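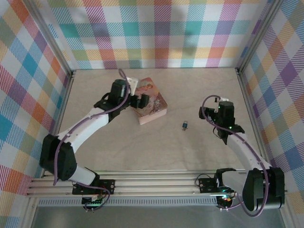 Betreff: Re: [Bulau-Wohnen] Karotapete in der Nische, und was kommt auf den Tisch?
Von: Nayeli Bedoya
An: Liste Bulau-Wohnen

Hallo Marwa, hallo alle,

Marwa Mansour schrieb am Dienstag, 8. September 2026:

> Liebe Liste,
> ich habe mich in so eine bunte Karotapete verguckt, Pastell auf Weiß,
> und möchte damit die Nische hinter dem Arbeitstisch bekleben. Alle drei
> Wände, hinten, links und rechts. Mein Bruder sagt, da wird man seekrank.
> Hat das jemand von euch gemacht? Wie kriegt man das Muster über die
> Ecken? Und was stellt man dann noch auf den Tisch, ohne dass es
> aussieht wie im Bastelladen? Im Moment liegt bei mir einfach alles
> drauf.
> Grüße, Marwa

Ja, hier, ich! Und seekrank ist noch keiner geworden. Bei uns kleben Türkis, Rosa, Orange, Gelb, Lila, Grün und Hellblau fröhlich nebeneinander, alles schräg schraffierte Kästchen auf weißem Grund, und ich gucke immer noch gern hin. Ich hatte vorher auch Bammel und habe erst mal nur die Rückwand machen wollen. Das sah dann aber aus wie ein Plakat, das jemand vergessen hat abzunehmen. Mit den beiden Seiten dazu wurde es ein richtiger kleiner Raum im Raum, fast wie das Innere von einer ausgeschlagenen Schachtel.

Zu den Ecken: Nimm keine Bahn am Stück durch die Ecke. Ich hab das bei der linken Seite versucht und hinterher eine Blase gehabt, in die man einen Bleistift hätte schieben können. Besser die Bahn so schneiden, dass sie 2 cm um die Ecke greift, und die nächste Bahn mit Lot neu ansetzen und drüberkleben. Das Karo läuft dann auf der Seite vielleicht nicht ganz weiter, aber die Waagerechten müssen stimmen, die Senkrechten verzeihen einem eine Menge. Bei meiner Clirside steht auf dem Etikett ein Rapport von 16 cm, das frisst schon ordentlich Verschnitt, also bitte eine Rolle mehr kaufen, als der Rechner im Laden ausspuckt! Ich musste nachbestellen und habe eine andere Charge gekriegt, die ist eine Spur kühler im Rosa. Klebt jetzt rechts unten, wo man sich die Knie anstößt.

Bei uns sitzen in den beiden hinteren Ecken übrigens senkrechte Aluprofile davor. Ich möchte sie nicht mehr missen, man sieht keine Naht! Falls du so etwas nicht hast: Jhosep hat bei sich schmale weiße Winkelleisten gesetzt, das geht genauso, nur muss man die vorher streichen und nicht, wie er, hinterher mit dem Pinsel an der frischen Tapete vorbei.

Kleister war bei mir der Zonel aus dem Eimer. Der zieht langsam an, man kann also schön schieben. 25 Minuten hatte ich locker, bis eine Bahn fest saß. Die Bahnen habe ich vorher auf dem Boden ausgelegt und mit Bleistift hinten durchnummeriert, insgesamt 8 Stück, und oben jeweils einen Pfeil drauf. Klingt albern, aber bei schrägen Schraffuren merkt man erst an der Wand, wenn eine auf dem Kopf steht (bitte nicht fragen, welche das bei mir war, sie hängt nicht mehr).

So, und der Tisch. Unsere Platte ist ein helles Beige, und das ist für mich der eigentliche Trick, denn die Wände machen ja schon genug Krach. Eine dunkle Platte hatten wir vorher, da sah man jeden Krümel und die Nische wirkte wie ein Loch mit Konfetti. Ein ganz weißer Tisch wäre mir zu sehr Labor gewesen. Wenn du deinen alten behalten willst, schleif erst mal eine Stelle an der Unterseite an und guck, was darunter für ein Ton kommt.

Was draufkommt, darüber habe ich mit Milagros lange diskutiert. Sie ist Team Körbchen, ich bin Team fast nix. Meine Regel ist jetzt, dass ein Ding die Farben der Wand aufnehmen darf und eins dagegenhalten muss. Bei mir ist das zum Beispiel ein Buch mit Einband in Rosa, Pfirsich und Beige, das liegt flach da und passt so gut zur Tapete, als hätte ich es danach ausgesucht. Daneben etwas Kleines, Dunkles, in meinem Fall ein kleiner dunkelblauer Zylinder mit silberner Kappe, den stelle ich aufrecht hin. So ein dunkler Punkt in der Mitte und das Auge hat was zum Festhalten. Probier's mal mit irgendwas Dunkelblauem aus der Küche, du wirst den Unterschied gleich merken!

Bücher bitte hinlegen und nicht aufstellen, wenn es nur eins oder zwei sind. Ein einzelnes Buch, das an der Karowand lehnt, rutscht sowieso dauernd weg und scheuert an der Tapete. Und Pflanzen habe ich nach einer Woche wieder rausgetragen, das Grün hat sich mit dem Pastellgrün gebissen - außerdem Gießwasser auf der schönen Platte, nein danke.

Fürs Aufräumen: Räum einmal komplett ab, wirklich alles in eine Kiste, und hol dann nur zurück, was du an dem Tag brauchst. Was nach zwei Wochen noch in der Kiste liegt, wohnt ab jetzt woanders. Bei mir waren das vor allem Ladekabel und drei angefangene Klebebandrollen.

Ach ja, Muster gibt es bei Ríos, die schneiden einem ein ordentliches Stück ab und nicht nur so ein Briefmärkchen. Häng es dir ein paar Tage hin, auch mal bei Lampenlicht, abends wird das Gelb deutlich wärmer. Und wenn du im Oktober klebst, leihe ich dir gern Tapeziertisch und Lot, beides steht im Keller und langweilt sich.

Liebe Grüße
Nayeli

Kommentare

Jhosep Salazar: Ich habe NICHT an der Tapete vorbeigestrichen, ich habe sie getroffen. Leisten vorher streichen, ja.

Leidy Urrego: Wie wischst du die Wand ab? Bei uns würde die innerhalb einer Woche aussehen wie Spaghetti.

Nayeli Bedoya: @Leidy kaum feuchtes Tuch, tupfen, nicht reiben. Für Spaghetti gibt es die auch als Vinyl.

Milagros Muñoz: Ich bleibe bei Körbchen.

Marwa Mansour: Danke euch!! Muster hängt. Mein Bruder sagt jetzt, das Orange sei eigentlich ganz nett. Nayeli, den Tapeziertisch nehme ich.

Kontakt zur Listenbetreuung | © Bulau-Wohnen | Nach oben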